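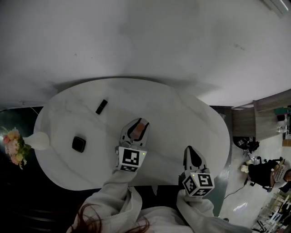
Two-handed recording at the oval table, both marker cubes on.

Vulari Hand-Held Gripper Pair
By Illia Shevchuk, March
Print this page | E-mail this page

I've been collecting demos with the Vulari pair since we set up in Ladosgate, and I still like them more than any teleop rig I've sat behind. You pick them up, you do the chore, you've got training data! The marker cubes let the tracking side work out where each hand is, and the finger pads have enough give that small stuff doesn't skate away from you.

My usual session is 15 minutes on, then a break — your forearms will tell you when. On a good morning I bring home 145 usable episodes, and the ones I throw out are mostly me rushing the release. Go slower than feels natural. 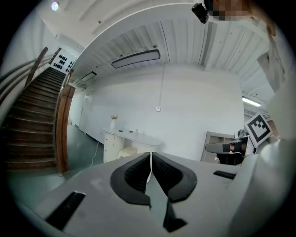
The other thing I'd say is to record in real rooms with real furniture. Zineb Salem trained our first Pondden policy on tabletop clips from a single spot and it fell apart the minute we moved the counter. Now we switch rooms every couple of days and mix in different heights, different lights, whatever's lying on the cabinet.

What you get: 2 grippers, marker cubes, spare finger pads, charging leads and a soft case. Calibration takes about 7 minutes once you've done it a few times (the first one will be longer, sorry). The Durán mounting kit is sold separately.

Contact Vulari, Ladosgate | Copyright Vulari, all rights reserved | Back to top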